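The Tyranny of the Grid
By Amber Dekker

Kraft paper costs next to nothing, and blue painter's tape costs slightly more than it should.

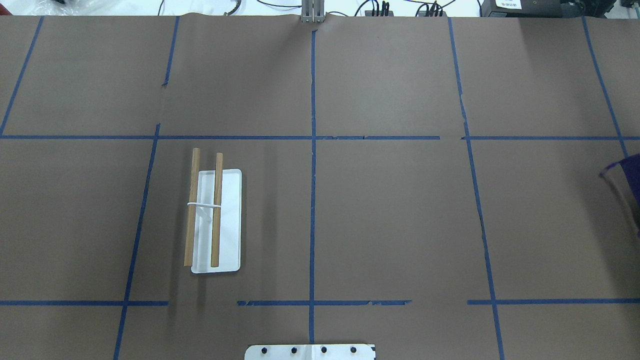 With those two and a free evening, a person can impose borders on any table in the house. I have done it to mine. Every object gets a cell, and every cell gets an object, at least until dinner.

Bjartur Brynjólfsdóttir, my neighbor, has kept a taped table for 17 years and regards straight lines as a beginner's worry. Hers lean. They tear, too, and she leaves them torn. What matters, she told me, is that a tray goes back in its own box and two sticks tied together count as one thing.

I asked what happens when the sticks poke out over the rim. She looked at me with pity and went to put the kettle on.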